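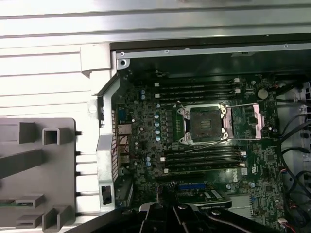
## What our project was for

Our group chose to take apart and put back together a full-size desktop tower, the kind that sits under a desk in an office for years and is never opened. We called the project Skikata, after the name our group already had from the spring, and the whole thing ran from June into the first weeks of this term. What we wanted was a set of notes that a student who has never held a screwdriver near a motherboard could follow without getting frightened, and I think we mostly got there – though it took a good deal longer than we had promised in our plan!

I should say that I came into this knowing very little. I had swapped a memory stick once at home and felt very proud of it. Opening a whole case and looking down at all those sockets and little wires is a different feeling, a bit like lifting the hood of a car and finding that you only know where the washer fluid goes.

## The machine

The tower came to us from Pummont, a small repair shop that lets the school have office computers that aren't worth selling. It has Dell printed on the motherboard, and it is a friendly machine to learn on. The power supply has a blue plastic release latch, and there are small blue clips down by the expansion slots, so after an hour or so our eyes just went looking for blue whenever we wanted something to come loose.

We worked with the tower lying on its side. Standing it up looks neater, but then every part you let go of wants to fall, and you end up holding things with one hand that really need two.

## The processor socket

Most of our time went here, and most of our worry too. The socket sits near the middle of the board with a metal frame around it and a long thin lever that runs along the side. The lever takes more of a push than you expect, and the first time each of us did it we stopped halfway, sure that we were breaking something. Our notes now say this in bold letters, because a beginner who stops halfway is worse off than one who keeps a steady hand.

The order we settled on after plenty of arguing:

1. Unplug the power cord and wait a few minutes.
2. Lay the tower down on a firm, level surface with the open side up.
3. Move any loose wire away from the socket before touching the lever.
4. Press the lever down, ease it outward, and let it rise slowly under your finger.
5. Hold the processor by its edges only, and match the small corner mark before lowering it.
6. Bring the bracket down, then the lever, and check that it is caught under its hook.

Step 3 was added late. There is a thin wire that passes close to the socket in our machine, and in our early practice runs it kept getting in the way of the bracket. It is such a small thing, and we lost most of an afternoon to it.

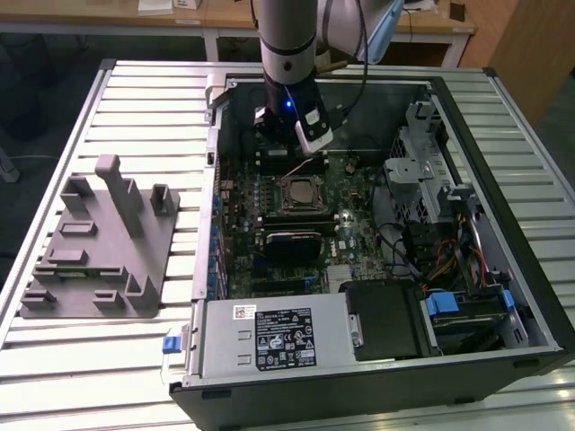

*Figure 2. The Dell tower on its side on the slotted work table, with the processor in its socket and the graphics card in place.*

## How the practice runs went

We did 14 full runs, taking the processor out and putting it back each time. In 11 of them the machine started up normally at the first try. The other three all came down to the same mistake, a memory stick that had not been pushed in until both ends clicked, and I am a little embarrassed to say that two of those were mine.

We kept our run sheets in a shared folder and wrote them up on Mon 21 September, while we could still read our own handwriting.

## What we would change

We would label the screws from the very start. We used one dish for everything at first, and sorting them out afterward was slow and rather cross work. A sheet of paper with the case drawn on it, and each screw laid where it belongs, did the job much better once we thought of it. I would also like to spend more time on the cables next to the drive cage, which our notes hardly mention, and to try the same steps on the second tower Pummont has set aside for us. It has a different case, so some of the drawings will need doing again.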